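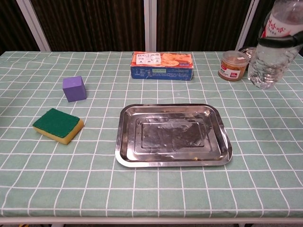 Wasserflasche im Greifer, vorne die Edelstahlschale

Hallo zusammen,

so, jetzt komme ich endlich dazu, von der Vorführung bei Drodeck zu erzählen. Wir waren zu acht, die Anfahrt war wie immer ein Abenteuer (Wekesa hatte die falsche Einfahrt im Kopf, ich auch), aber der Kaffee stand schon bereit!

Am 18. Apr. 2018 schrieb Wekesa Shemweta:
> Kannst du der Liste bitte was zum Besuch schreiben? Ich musste ja
> früher weg. Vor allem: Was für Greifer haben die dran, und lohnt
> sich das für unsere Sutel-Gruppe überhaupt?

Also, zum Greifer: Rechts sitzt ein Parallelgreifer, links eine richtige Hand mit schwarzen Fingern und Daumen. Ich hatte auf zweimal dasselbe getippt und lag damit schön daneben. Auf dem Tisch ganz normales Küchenzeug, Schwamm, Keksschachtel, ein kleines Glas und so weiter. Mir war das viel lieber als die ewigen bunten Klötze (gut, ein lila Würfel war auch dabei). 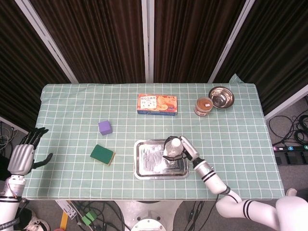
Flasche über der Schale, links die Fingerhand

Am meisten habe ich auf die Flasche geachtet. Durchsichtiges Plastik mit Wasser drin, daran haben wir uns mit dem Punamari-Aufbau ja die Zähne ausgebissen - und die Alufolie in der Schale spiegelt auch noch ordentlich. Nach der Kalibrierung habe ich gefragt, die Unterlagen dazu wollen sie uns schicken.

Ob es sich für Sutel lohnt? Ich finde ja, allein schon wegen der Fragerunde danach, die ging locker zwei Stunden. Wer beim nächsten Termin mitwill, schreibt mir bitte direkt und nicht über die Liste.

Viele Grüße
Żak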